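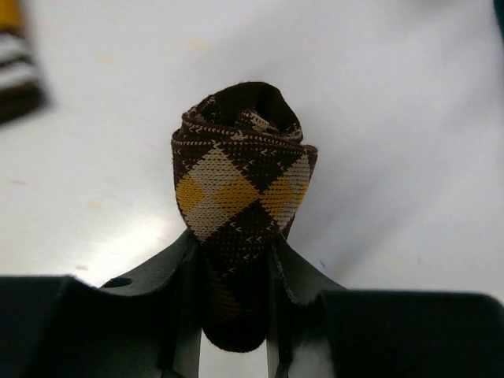
The case for rolling

Storage methods for socks fall into two groups: those that stretch the cuff and those that don't. Cathal Heffernan, who repairs and finishes knitwear for Carroll, a small mill shop, has handled enough returned pairs to have a firm preference for the second.

The common method is the turnover ball. The pair is laid together, bunched up, and one cuff is pulled back over the whole bundle. It holds well and takes a few seconds. It also keeps one cuff at full stretch for as long as the pair sits in the drawer. In a fine-gauge sock the rib recovers slowly, and after a winter of this treatment one sock of the pair stays up and the other slides down.

A plain roll puts no such load on the rib. Lay the socks flat, one on top of the other, heels to the same side. Start at the toe and roll towards the cuff, keeping the edges level. The tension should be just enough to stop the roll opening when it is set down. Stand it on end, with the coil facing up, and the neighbouring rolls will keep it closed.

Pattern matters more than might be expected. A true argyle is worked in intarsia, with a separate length of yarn for each block of colour, and the diagonal lines are often added afterwards. The back of such a fabric carries joins and woven-in ends. Folded hard along the same line each time, those ends work loose and appear on the face as wisps. A roll spreads the bend over the full length of the foot.

"People fold them like letters," Heffernan says. "Then they bring them in with a hole on the crease."

Printed or jacquard versions are less delicate, but the floats inside a jacquard sock can catch on toenails, and a rough rolling action pulls them. Smooth the inside with a flat hand first.

Poonam Joshi fits out wardrobes under the name Dotham and plans sock drawers by roll height. Her standard divider makes square cells, 9 cm on a side, in a drawer deep enough for the roll to stand without touching the runner above. Ankle socks go in at the front, knee-length pairs at the back. She does not use lids.

Wool pairs should be fully dry before rolling, including the toe seam, which holds water longest. Leave them flat overnight after they come off the airer. For summer storage, brush off loose fibre, roll, and place the rolls in a closed cotton bag. Check the bag every 3 months and re-roll in the opposite direction, cuff to toe.

Pairs with elastane in the cuff can be treated in the same way. Keep them off the radiator.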